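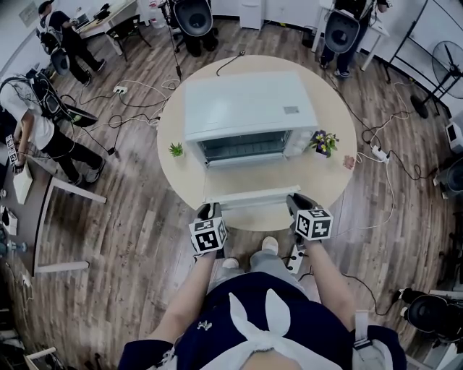
Will I lose my job once the arms are running? The plan at Deltar is that the same people stay on, and the work shifts. Less repeating one motion all day, more showing the motion well, checking it, and fixing it when the arm gets it wrong.

Search this guide Go

Section 2. Setting up a station and recording a task

Ritix station guide, Deltar floor copy. Updated 7 April 2018
829 views 2 comments

Read the whole section before first shift on a station. Old hands too, the steps changed in March.

2.1 Before you start

1. Sign in on the station laptop. Your own login, not the last person's.
2. Pick the task from the list. Kitchen appliance tasks are under Ferketti, everything else under Siddiqui.
3. Put the appliance on the table with the door facing you. Small oven tasks: door has to open all the way without hanging past the table edge.
4. Check both grippers. Open, close, open. Jaws should meet evenly.
5. Check the marker cubes. Tight, clean, no tape or fingerprints over the black squares. A loose cube ruins every take and you won't find out until review.
6. Run cables away from where your feet go. Power strips to the side.

CAUTION: Appliances stay cold. Switch off at the unit before you touch it with a gripper. No heating during recording, ever, even if the task name says "bake".

CAUTION: Floor cables. Look down before you step back. If you need to turn around, put the grippers down first.

2.2 Recording

1. Stand square to the table. Elbows loose.
2. Hold both grippers up in view for a moment, then start.
3. Do the task at normal speed. Not slow. The arm learns your pace along with your path.
4. Door tasks: take hold near the middle of the edge, lower it all the way, let go clean. Don't let it drop.
5. Keep the cubes facing up as much as you can. Sleeves pushed back if they're long.
6. Finish, pull both grippers back off the appliance, stop the take.
7. Bad take? Mark it bad and go again. Don't delete it, review wants the bad ones as well.

Note: A task closes at 1000 takes. Review opens at 900, so the last hundred get done while somebody is already looking at the early ones. You may get asked to change how you do something near the end. Normal.

Note: Move the appliance a little between takes. Turn it a bit, slide it. Same with any small stuff on the table. If everything sits in the same spot every time the arm only learns that spot.

2.3 What changes on your shift

Takes are credited to the station, not to you. Your supervisor sees the station total only. This was asked a lot so its in writing now.

Breaks: grippers down every hour, longer if your wrists say so. The old line break schedule doesn't apply here. Holding your arms out is tiring in a diffrent way than packing was, tell someone early.

Review work is open to anyone with 2 weeks on a station. Same pay grade as recording. You watch takes, mark where they go wrong, send back notes. Some people like it better, some want to go back to the table after a day. Either is fine, swap at shift change.

When the arm takes over a task, the people who recorded it get first call on running it. Means standing by, clearing jams, stopping it if it grabs wrong. Training is on paid time.

2.4 Shutting down

1. Stop the take, wait for the save message.
2. Grippers back on charge, jaws closed.
3. Close the appliance door. By hand is ok.
4. Harness off last. Undo the chest strap before the shoulder.
5. Log out.

If the save message doesn't come, leave the laptop on and write the station number on the board. Don't restart it.

Comments (2) Shares (0)
Next: Section 3, Review screen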